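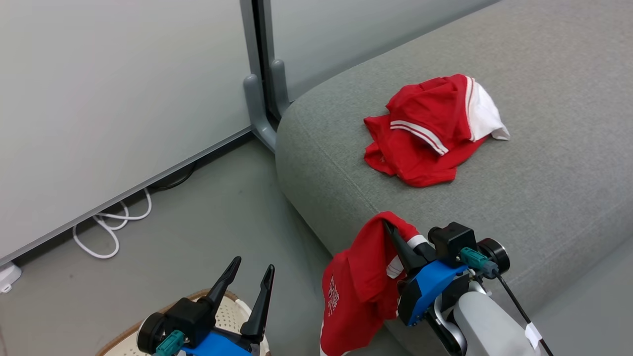
Red shirts and the gray bench.

Inkers wanted for Fludidum #4!

Hi all, I'm the writer (and letterer, and the guy who drives boxes to the post office) behind Fludidum, a black and white horror comic I put out through my tiny outfit, Bivar Press. Issue 4 is penciled, all 24 pages of it, and I need someone to ink the backup story, "The Grondley Lamp." It's four pages, heavy on shadow, lots of rain and old brick. If you grew up on creepy newsstand magazines and love a dry brush, we'll get along great!

Pay is $900 flat, half when you start and half when the pages are in. You keep your originals (please sell them, I'd be thrilled). I print about 404 copies per issue and you get ten of them. Ink on paper or digital, both fine by me. I do need 600 dpi files at the end.

Send me three pages of sequential work, inks over somebody else's pencils if you have them. No pinups please, I can't tell much from a pinup. Use the contact form on the Aksoy Comics page and put "Lamp" in the subject line. I'm reading samples until Jan 22, 2024, and I'll write back to everyone, even if it takes me a bit.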